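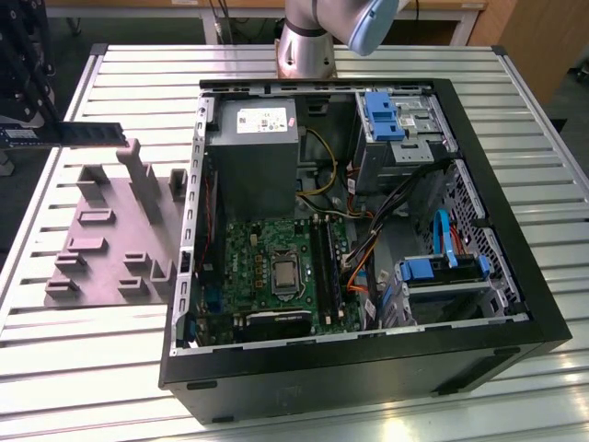

About Plistel

Plistel is a hockey stats and video service for amateur and junior leagues. We record games, log every shot, hit, penalty and line change, and put the results on a site that coaches, players and parents can read without a manual. We currently cover 32 leagues and 61 rinks.

We are not affiliated with any professional league or team.

How we started

Bianka Szabó kept score for her brother's midget team on a legal pad. When the season ended she typed the whole thing into a spreadsheet and found that the team's top scorer had almost all of his goals on the power play, and that the third line had been on the ice for fewer goals against than anyone. The coach asked her to do it again the next year. Then two other coaches in the same league asked.

The first version of the site went up in April, a few weeks after the playoffs, so for its first summer it had one league on it and no games to add. By the following season there were six leagues.

What we do

Game logs. A scorer at the rink enters events on a tablet as they happen. The log is checked against video within 26 hours, and corrections are marked so you can see what was changed. If you think a goal or assist was credited to the wrong player, your team manager can file a correction from the game page. The official scoresheet always wins in a dispute. We will note a difference of opinion on the page but we do not overrule the league.

Video. Each full-coverage rink has a fixed view from center ice. Games are cut into shifts, and every player on a roster gets a list of his or her own shifts to watch.

Sirex. Sirex is our goalie report. It sorts shots by location, by whether there was a screen, and by whether the puck crossed the middle of the ice first. Save percentage alone does not say much at the youth level, where one team may give up 40 shots from the boards and another may give up 12 from the slot.

Tournaments. We run live brackets for weekend events. The biggest one on our calendar is the Nyitrai Cup.

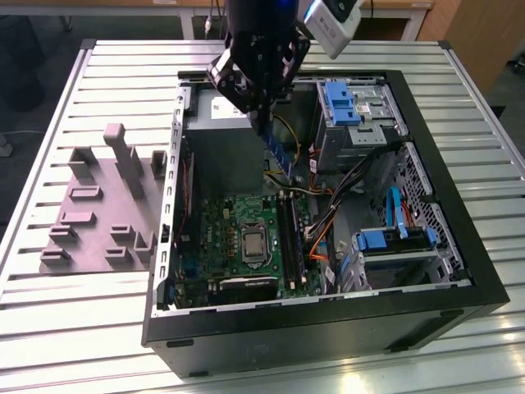
Tournament coverage includes tiebreakers, which are worked out from the rules the organizer sends us. Please send them before the first puck drop. Head-to-head, goal differential and fewest penalty minutes are all supported, in any order. Coin flips have to be entered by hand.

The office

We work out of the second floor of the Bavodent building, across the parking lot from the practice rink. There are 26 of us during the season and fewer in summer. Most of the staff played at some level, a few still do, and several had never seen a game before they were hired and now have strong opinions about icing.

Scorers are hired locally and paid by the game. You need to be at least 16, know the rules, and be able to sit in a cold building for a full Saturday slate if the schedule calls for it. Training takes one evening and two practice games.

Privacy

Players under 13 are shown by jersey number only. Video for those age groups is open to the team's own families and coaches and to no one else. A parent can ask us to remove a player's name at any age, and we do it the same day.

Contact

League pricing, scorer jobs and corrections each have their own form under Contact Us. For anything else, use the general form and it will be passed along. During the playoffs replies can take a day longer than usual.

Page last updated 12/06/2026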